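The Ustura guide to good practice for two-arm work cells runs 221 pages, and most of it is worth reading. The section on shared reach is the best part: set the speed limits first, mark where the arms can meet, label each arm by hand if you have to. The chapter on cables is thin — four short rules and no drawings. 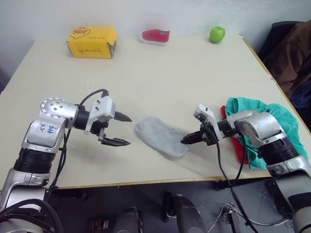
Soft items get better treatment, with clear advice on grip force and when to stop a run. I'd buy it again.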